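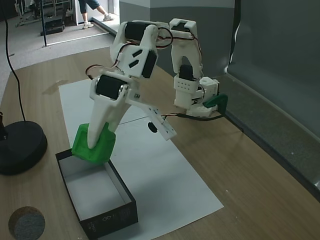

Tracey Dunmore pregunta si las cajas sin tapa no acaban llenas de polvo, y que en su casa las probó y volvió a las de cierre. Pues sí, polvo cogen. Pero con tapa no guardamos nada, eso ya lo vimos en marzo: la tapa encima de la caja, las cosas encima de la tapa, y la caja vacía. Así que sin tapa.

# Mesas recogidas: la caja abierta

Sala de Kolville, lunes 2 de mayo. Subo esto deprisa que mañana no tengo ordenador. Esta vez sólo la mesa de madera clara, la del papel blanco. 

La idea: una caja por mesa, abierta, y las piezas sueltas dentro. Nada más. Lo de las etiquetas lo dejamos para otro día porque Alfie Hartley y yo no nos ponemos de acuerdo con los colores.

**Foto de arriba.** La pieza verde, justo encima de la caja, medio asomada ya por la esquina. El papel blanco va debajo de la caja.

Apuntes sobre el papel, que me lo han preguntado varias veces:

- Es del rollo de Flumport, cortado a mano, por eso los bordes van como van.
- Se pone a lo largo. Probamos a lo ancho y se enganchaba con las mangas.
- Si hace falta se ponen dos trozos seguidos, pegados por la punta. Se nota la junta, da igual.
- Se cambia cuando está sucio de verdad, no cada semana. Keith Parsons lo cambiaba cada semana y nos quedamos sin rollo.
- 80 céntimos el metro, por si alguien quiere hacer cuentas.

Y sobre las cajas: las de zapatos valen perfectamente. Las compradas (Clovine, las de cartón duro) son más bonitas pero se hunden por el fondo si metes metal. Compramos 7, quedan 5 enteras. Para piezas ligeras, sin problema. Mejor bajitas y de fondo claro: con fondo oscuro los tornillos desaparecen y acabas metiendo la mano a ciegas.
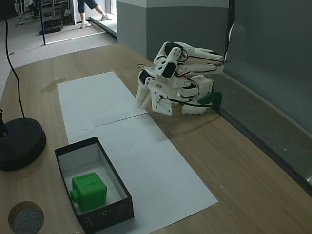
*Pieza verde en la caja, con el papel en dos hojas y la junta a la vista.*

La caja pisa un poco el papel y un poco la madera. Uchenna Ekwueme la quiere siempre del todo encima del papel, yo la dejo donde cae, mientras no estorbe. Si alguien tiene una opinion fuerte que la escriba abajo.

El posavasos gris, en su esquina. Ese no va a la caja. Las tazas se quedan en esa punta de la mesa y no se mueven de ahí, regla vieja, de cuando el café encima de los planos de Furnival.

Cosas que faltan por hacer en esta mesa:

- el cable negro que cruza por la izquierda, el que sube desde la base redonda. Sujetarlo o pasarlo por detras
- otra caja igual para lo que no es de esta mesa pero siempre aparece en esta mesa
- decidir si las piezas grandes van también a la caja o directas a la balda. Yo diría balda

Presupuesto de toda la sala, 300 euros, papel y cajas incluidos. Vamos bien, el armario de los cables salió casi gratis porque las bridas ya las teníamos.

Me escribe también Tracey Mapplebeck, que en su taller ponen la caja a la derecha y que así se recoge antes. No sé, será según la mano. Aquí la tenemos a la izquierda porque a la derecha no hay sitio. Si alguien zurdo quiere probarlo y contarlo, estupendo.

Siguiente tanda: el banco del fondo y los cajones, que están fatal. Las fotos de los cajones las hago en cuanto encuentre la llave del segundo. Si tenéis cajas de zapatos en casa traedlas, negras o del color que sea, sin tapa o con tapa (la tapa la usamos de bandeja).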